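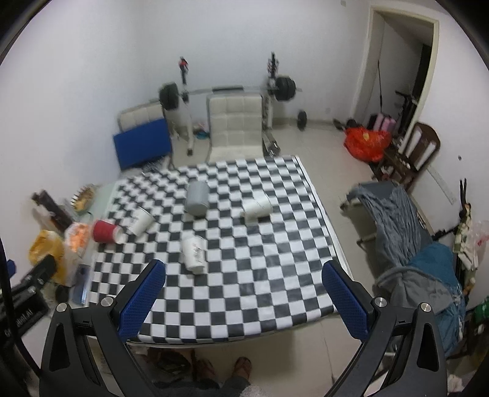 How often should you check a hand-held gripper when you're recording demonstrations with it? At the start of every session, again after any break longer than an hour, and right away if it's been dropped or had its finger pads changed.

I get asked that one more than anything else, usually by people who have just started on tabletop tasks and have been handed a long rules document and a short deadline. I've been recording for the Zarnholm cup set since November, all of it at home, and I have opinions now (plenty of them!). So this is my long version of the rules, the ones I follow and the couple I've argued against.

First, the check itself. Mine takes 4 minutes if I don't get distracted. Squeeze the fingers all the way shut, open them all the way, look at the pads straight on. They should meet flat and in line with each other. Then go over the screws that hold the pads in, with a proper screwdriver that fits, snug and no more than that. I used to skip the screws and just look at them, and I lost a whole Friday afternoon that way: one pad had a tiny bit of wiggle and every grasp I recorded that day had to be flagged. You can't see wiggle. Put a fingertip on it.

Wipe the pads too. The textured kind holds on to everything, crumbs and lint and cat hair if you have a cat. The Rarnby guide says to use a dry brush first and a damp cloth second, and I'd keep to that order.

Second, the start layout. For the cup task the rule is that cups start on their sides, pointing different ways, with space to get a finger down on either side of each one. People read "random" and then lay them out in a nice fan, all the handles to the right, because hands like to be tidy. Mine do too. What helped me was setting them down with my eyes on something else and then only moving the ones that broke a rule. Mix the kinds as well, paper with mugs, plain with printed. A paper cup and a heavy mug want a totally different squeeze, and if you always record the mugs first while you're fresh, your paper cup takes will all be the sloppy tired ones. Ask me how I know.

The checkered cloth is my own pick, by the way. The rules only say the surface has to stay put and be the same for the whole batch. I like having squares to look at when I'm judging how far apart things are, and the pattern shows me right away if I've dragged the cloth with my sleeve. If you do use a cloth, pin or tape the edge on the side where you stand. A cloth that creeps toward you through a session is really annoying to notice at take 60.

Third, and this is where I fell out with the old version of the rules a bit: the room. The first draft we got wanted a cleared room and bare walls. I wrote back (politely, I think) that homes have chairs and bags and mops and exercise stuff in them, and that a robot meant for homes had better get used to it. The version we work from now says the background can be whatever it is, as long as it stays the same inside a batch and the task objects have a clear patch to themselves. I'm much happier with that. My barbell rack has been in a lot of takes at this point. What I do stick to hard is the walking area. Anything on the floor where my feet go gets moved before I start, full stop, as you're staring at a cup and not at your toes. The Sorensen checklist, which we borrow from, asks for closed shoes with a grip sole, and I'd say follow that if you're carrying anything heavier than a mug.

Fourth, the takes. One grasp, one lift, one set-down, release, back off. Hold still for 2 seconds at the start and again at the end. It feels like forever and new people always cut it short, so I count under my breath. If you fumble, keep going and finish the take, then mark it as a fumble in the log. Please don't delete it! Fumbles are useful, and the log is only worth something if it's complete. The thing you should throw out is a take where you reached in with your free hand to help. It's tempting when a cup starts rolling. Let it roll.

Fifth, rest. The rule sheet says a break after 11 takes and I thought that was silly until my wrist told me otherwise. The gripper weighs very little on its own, but you're holding it out from your body at an odd angle and doing the same small squeeze over and over. I stop, shake my hand out, drink some water, scatter the cups again. The takes right after a break are nearly always my best ones.

Something the rules don't cover yet and I wish they did: other people. If someone else lives in your home, tell them before you start and put a note on the door. Get their okay first, and write down that you got it. Mail, pill bottles, family photos and anything with an address on it should leave the room before the first take. I do a slow turn on the spot and look at every shelf and wall for that kind of thing, and I still found an envelope once.

The other gap is file names. We all make up our own and then somebody has to fix them later. I use the batch, then the task, then the take, always in that order, and I write the same thing on paper next to the time. Eta, the little upload tool we use, will take any name you give it, so don't count on it to catch a typo.

I'm told a new draft is coming with a section on bowls and plates, and I've already asked for something on stacked cups, which go wrong in ways single cups never do. If you've been working on stacks and have a layout rule you like, leave it in the comments, I'd love to steal it before the draft gets here.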